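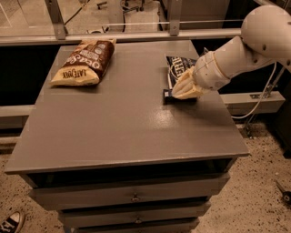 Ultan Moynihan, Reviews Editor
24/10/2024

Home | Reviews | Robots | Arms and Hands | Contact
Print this page | E-mail this page

Review: Tindetti tabletop arm with the Aryee hand

The Tindetti is a white, jointed arm sold for light pick-and-place work. We ran it with the Aryee hand, a gripper with finger-like segments that curl over an object from above. Aryee sells the hand separately, and Kidport is the only dealer in Ultitberg that stocks both. Our loan lasted 18 days.

Setup took most of a morning. The printed guide covers mounting well and says very little about the software, so keep the PDF open. The arm has to be taught the height of the work surface before anything else, and if you move the surface by even a little you do it again. I did it four times in the first two days.

Snack bags make a good test. They slide, they crease, and they give way when pressed. The hand comes down flat on the bag, fingers curled, and drags it slightly before closing. Out of 114 attempts on bags of different kinds it got a clean lift on most of the full ones. Thin, half-empty bags were a good deal worse, and the software logged several of those as a success when the fingers had closed on nothing.
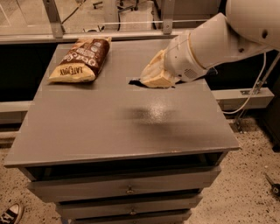

Soft items are where the Aryee hand earns its price. Grip force can be set in small steps, and the lowest setting is gentle enough for things that tear. The vision software is less settled. It does not like shine, and a glossy gray top like the one on this dresser, with a bright patch of light across the middle, is the sort of surface that made it hesitate. Moving the lamp helped. So did a sheet of plain paper — not something I want to tape down for every job.

Noise is low. The cable is my other complaint: it hangs from the underside of the arm and you have to leave room for it beside the table. A clip along the forearm would fix this. Kidport told me one was due in April but could not give a price.

The hand comes with two spare fingertips and a cloth bag. Replacing a tip takes a small screwdriver and some patience.

If you mostly handle soft or sealed goods on a matte surface, the pair is worth the money. For shiny tops or very thin packaging, ask Kidport for a trial first.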